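Helbridge open day, quick notes before I lose them

Got to the Sayce building just after 2, parking a mess as usual. Sign-in at the side, sticker on, straight through. The main hall was packed so I did the back half first, the housekeeping end, which I'd sort of expected to skip. Glad I didn't. Brekard have the lease on this bit and they've kept the old finishes. Terracotta floor tiles, square ones, light grout, and the doorway pillars faced in dark red tile. My aunt's laundry had the same floor, took me right back.

Sweeping-up was on at the doorway. Few small toy bits on the floor, red, white, clear. Yellow-green plastic thing down on the tiles with dark specks in it.

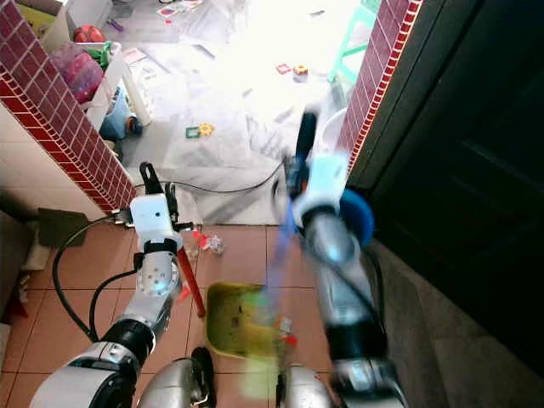
Do you need to book for the back rooms?
Only the upstairs tour needs booking, and the ground floor is walk-in until 4.

Then a wander. Tea urn in the corridor, decent fruit cake, ran out while I was in line. Flerex had a table of floor samples and a leaflet on grout care I meant to pick up and forgot. Somebody told me the building is 2000 square metres all up, felt like more by the time I'd found the loos. Room numbers make no sense either, 27 is next to the stairs and then your in the 30s.

Back past the doorway on the way out. Grey concrete strip along the edge there, dark brown door beside it, mind the step down after. Grout is a pain with a broom, grit sits in the lines, I do mine with a stiff brush at home.

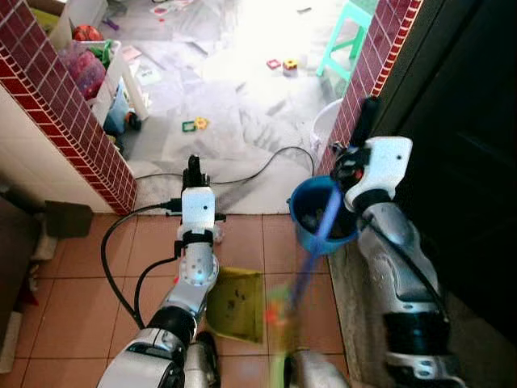
Blue bucket, long blue handle and the dustpan at the doorway, Sayce building.

Didn't get upstairs. They run it agian in December, will book this time and get there earlier for the cake.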